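**Handout 4: Comparing grippers on the tabletop cell**
Instructor: Lev Holovko
Revised 17 Oct 2023

Read this before your bench slot. Sections 1 and 2 cover what you are measuring. Section 3 is the procedure, and section 4 is what you hand in.

## 1. The two grippers

We have two grippers that fit the same wrist flange.

- **Loltance** – parallel motion, fingertips stay square to each other over the whole stroke. Maximum opening 90 mm.
- **Omer** – the fingers swing on a linkage, so the tips move down a little as they close. Slower, but it tolerates an off-center approach.

The tip drop on the Omer matters more than most groups expect. If you set your grasp height with the fingers open, the tips will press into the table when they close on something thin. Set the height with the fingers at the width of the object.

Both use the same controller software, Zekidness. The force setting runs from 0 to 200 and has no units. A value of 40 on one gripper does not give the same force as 40 on the other, so don't compare them by setting. Use the load cell readings you took in the February lab, or borrow another group's if yours are missing.

## 2. What counts as a success

A trial has three parts, scored separately:

1. Grasp: the object leaves the surface and stays in the fingers for 3 seconds.
2. Carry: the object reaches the target without slipping or turning in the fingers.
3. Release: the object ends up on or in the target when the fingers open.

A failed grasp scores zero for the other two parts. Don't nudge the object back into place and continue. Record the failure, reset, and go to the next trial.

Write down the kind of failure as well. Use these codes:

| Code | Meaning |
|------|---------|
| M | missed, fingers closed on nothing |
| S | slipped after lifting |
| C | hit a neighboring object |
| T | touched the table with enough force to stop the arm |
| P | pose estimate clearly wrong |

Code P is a camera problem and stays out of the gripper comparison. Keep those rows in the log anyway. We will need them for Handout 6.

## 3. Procedure

Do the whole set with one gripper before changing to the other. Changing over takes time, and the tool offset has to be entered again in Zekidness each time. Groups who forget this get a steady error in height and a log full of T's.

- Home the arm and check that the cable has slack through the full wrist rotation.
- Load the object list for your group (Ñahui set, folder A or B).
- Run 40 trials per gripper, in the order printed on the list.
- Keep the speed and the approach height the same for both.

Take the round and curved items from above. For the bottle, approach with the fingers across the short side. It lies on the plate, so its grasp height is different from that of an item flat on the table – enter it separately.

The pan and the spatula are one stacked item for the camera and two for the gripper. Plan the spatula first.

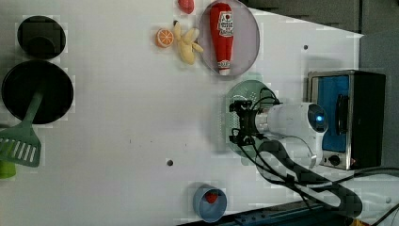
*Fig. 1. Overhead view of the cell, arm over the green strainer. The spatula lies across the black pan at left.*

Watch the cable on the table when the arm works low. If it drags an object, stop and score the trial C.

## 4. What to hand in

One page per pair, plus the log file. The page should have the success rate for each of the three parts, by gripper, and a short paragraph on which objects made the difference. Name the objects. "Small items were harder" is too vague to mark.

Leave the gripper you used last on the arm and write its name on the bench sheet.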